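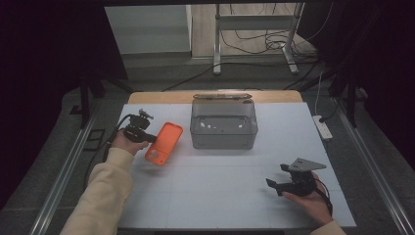

Pair of hand-held grippers, left one drifting out of line with the right

Forum index > Cells and fixtures > Upkeep

fesholm_bench
Posted 3/12/24

I look after the bench at Fesholm where we record two-handed jobs with a pair of cabled grippers. Foam board on the table, rails down both long sides, one person working both grippers. The task at the moment is a phone case and a plastic storage box with a hinged lid, nothing heavy.

Since July the left gripper has not closed the same as the right. With both triggers fully home the right pads meet flat and the left ones meet at the top corner first, leaving a wedge of daylight at the bottom. If I loosen the pad screws, square it all up and tighten again, it holds for a morning and then goes back. The zero reading on the left wanders as well. It was 481 counts when I set it and it's never there when I check it after lunch.

Before I strip it I'd like to know what order other people do this in. The manual from Gunawan covers fitting new pads and that's about it.

oldmarrow
Reply

What do you do about the cables? Mine did something very like this and it was the cable pulling. If the lead comes off the back of the gripper and drops over the table edge, every reach across the board tugs it. You don't feel it in the hand but the body twists a bit in its mount.

fesholm_bench
Reply

They just trail. Left lead goes off towards the near left corner, right lead goes down the right-hand side. The power strip is on the right, off the board.

I've looked at the left lead and there's no wear on the jacket. I don't think it's long enough to snag on anything.

oldmarrow
Reply

A short lead is worse. Put more slack in and clip it to the sleeve or forearm, then see if the zero still wanders. That costs you a cable clip and five minutes. I'd try it before touching a screw.

T. Mykhailiuk
Reply

I would not start with the cable. A pulling cable might move the zero, but it won't give a wedge between the pads that comes back after tightening. That sounds like play where the pad joins the arm. The pad tilts under load, and you square it up on the bench with no load, so it looks right until someone works with it.

Our routine at Gramthorpe, for what it's worth. We do it off the table, on the floor, because the tiles are pale and dead flat and a dropped screw shows up at once.

1. Unplug the gripper and open it all the way. Look down at both pads together from above. You're comparing the tilt of the top edges. They should slope away from the middle by the same amount, one a mirror of the other. Check that the small holes in the tops of the pads are clean. Look at the metal pin on the inner face of each pad too, and see that the two still point back at each other at much the same height. 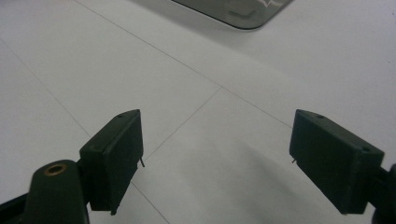 2. Hold the arm still with one hand and rock the pad with the other. Any click you can feel is too much. Try the other side before you decide, so you know what normal feels like on yours.

3. Take the pad off and look at the face that sits against the arm. If it's polished in one spot it has been rocking there. Clean both faces with a dry cloth. Don't sand them.

4. Refit with the screws just nipped, close the gripper gently on something flat and parallel (I use a steel rule on its side), and tighten while it's closed. Take the screws up a little at a time, swapping between them.

5. Plug in, close fully, let go, and do that a few times before you set the zero. If you set it on the first close you're setting it on grease that hasn't moved yet.

If the wedge comes back after all that, the pad is worn and you should print or order another.

kettle_and_crimp
Reply

Agree with most of that but not step 4. Tightening with the jaws shut takes up the play in the joint as well as the pad, so you build the error in. I tighten open, check closed, and adjust. It's slower, but the zero stays put for weeks.

T. Mykhailiuk
Reply

It does take up the play. I want it to, as the gripper is only doing anything when it's closed on something. I tried it your way for a month and had more trouble with it. It may depend on whose arms you have. Ours came through Fakport and the brackets are fairly stiff.

kettle_and_crimp
Reply

Could be. Mine are older and flex if you look at them. I'll still say check it both ways.

pellwood
Reply

Is the plate on the right gripper anything to do with it? The triangular one with the little holes. If only one side carries a plate then the two aren't the same weight, and whoever is using them will grip them differently. We had a left and right that never matched until we gave up comparing them and kept a separate zero for each.

fesholm_bench
Reply

We do keep separate zeros. I hadn't thought about weight. The right is the one that behaves, so I'd be surprised, but I'll take the plate off for a session and see if anything changes.

oldmarrow
Reply

One thing at a time, or you won't know which did it. Cable first.

fesholm_bench
Reply

Update. I did the cable first, as told. More slack on the left lead and a clip at the forearm. The zero moved less over the day, 4 counts instead of the usual 20-odd. The wedge was exactly the same.

Then I did Taras's list. There was a click on the left at step 2, plain as anything once I'd felt the right for comparison. The back of the pad had a shiny patch near one screw hole. I cleaned it and tightened it closed on a rule. It's had 2 full sessions since and the pads still meet flat.

I have not tried the open method yet. The plate is still on.

kettle_and_crimp
Reply

Give it 3 weeks and check for the click again before you call it done. A shiny patch means material has gone from somewhere, and cleaning doesn't put it back.

T. Mykhailiuk
Reply

Yes, I'd order the pad now. Fit it when the wedge shows again, and change both pads on that gripper together. Keep the old good one as a spare and write on it which side it came from.

fesholm_bench
Reply

Ordered a pair. I'll post the zero readings when they're on.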